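Flulard FL-7 Shipboard Line Stowage Locker
Marine and Naval Equipment > Deck Fittings > Stowage
Product code: FL-7/D

The FL-7 is a deck-mounted locker for mooring lines, heaving lines and towing pendants on patrol craft, auxiliaries and harbor tugs. It replaces the FL-5, which remains supported for spares but is no longer built. The locker bolts to existing deck pads or to a welded sub-frame supplied by the yard.

The body is a single welded shell with a sloped lid and a raised drip lip on all four sides. Drainage is through two scuppers in the base, one forward and one aft, each fitted with a removable strainer. The lid is held by a pair of dogs on the short sides and a central hasp. All three can be worked with gloves on. A hold-open strut locks at full travel and has to be released by hand before the lid will close.

Load and capacity

Maximum contents, evenly distributed: 700 lb
Maximum point load on closed lid: 300 lb
Internal depth: 600 mm
Mounting: four-bolt or six-bolt pattern, specified at order
Finish: haze gray, deck gray or primer only

The six-bolt pattern is required for any installation forward of the deckhouse. Vessels that operate in heavy seas for long periods should use it in all positions. The lid rating is for a person standing or kneeling on the locker during line handling. It is not a tie-down rating, and cargo should not be lashed to the lid, dogs or hasp.

Internal fittings

The standard locker is supplied with a slatted floor that keeps line clear of the base and lets water reach the scuppers. The slats lift out in two sections for cleaning. A center divider is available and can be set in any of five positions. Hooks for heaving lines are fitted inside the lid on the D version and can be added to earlier lockers with kit FL-7/H.
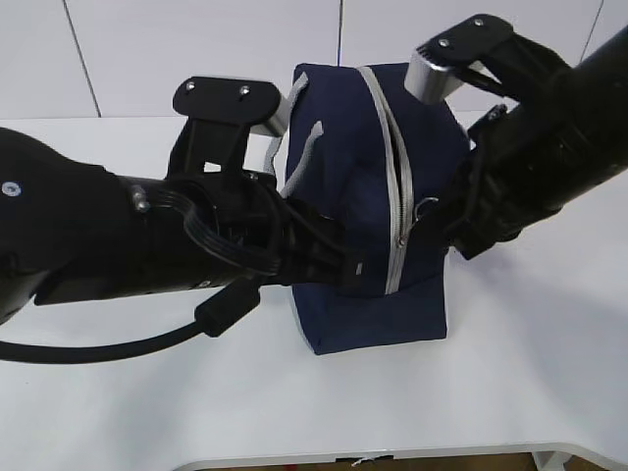 Deck Equipment Catalog, Issue 14, Page 62

Small gear such as shackles, chafe sleeves and marline spikes should be kept in the side tray and not on the slatted floor, where it can work through and block a strainer. The tray is held by two spring clips – press both inward and lift. It will not seat correctly if the divider is in the outermost position on the same side.

Installation

Check the deck pads for flatness before the locker is landed. A gap at any bolt position should be shimmed, not pulled down with the fastener. Isolating washers are supplied and must be used where the deck and locker are of different metals. Tighten in a diagonal sequence, then repeat the sequence at the final torque given on the data plate. Bolt tension should be checked again after the first passage in open water.

Allow clear space behind the locker equal to the full swing of the lid. On narrow side decks the reversed-hinge version, FL-7/R, opens inboard and leaves the walkway clear at the rail.

Maintenance

Strainers: clear monthly, or after any period of heavy spray
Lid seal: wipe with fresh water, inspect for cuts, replace every second year
Dogs and strut: light marine grease at the pivots
Paint: touch up chips before storage – bare metal at the drip lip is the usual starting point for corrosion

Solvent cleaners should not be used on the seal. Seals supplied before November of last year have a different profile and do not fit the D version. The old profile can be identified by a single rib on the underside; the current one has two.

Spares and compatible items

1884 Lid seal, two-rib profile
FL-7/H Heaving line hook kit
FL-7/S Strainer, pair
FL-7/T Side tray with clips
Kullus K2 Padlock cover, fits central hasp
Hamdan sub-frame, six-bolt, weld-on

Ordering

Lockers are built to order at the Jalham works. State the bolt pattern, hinge side and finish. Orders that leave the finish blank are shipped in primer. Spares are held in stock and ship separately from lockers unless a combined delivery is requested in writing. Drawings for yard approval are available in inch or metric dimensions.

Page last revised 9th August. Specifications apply to lockers with a D suffix on the data plate.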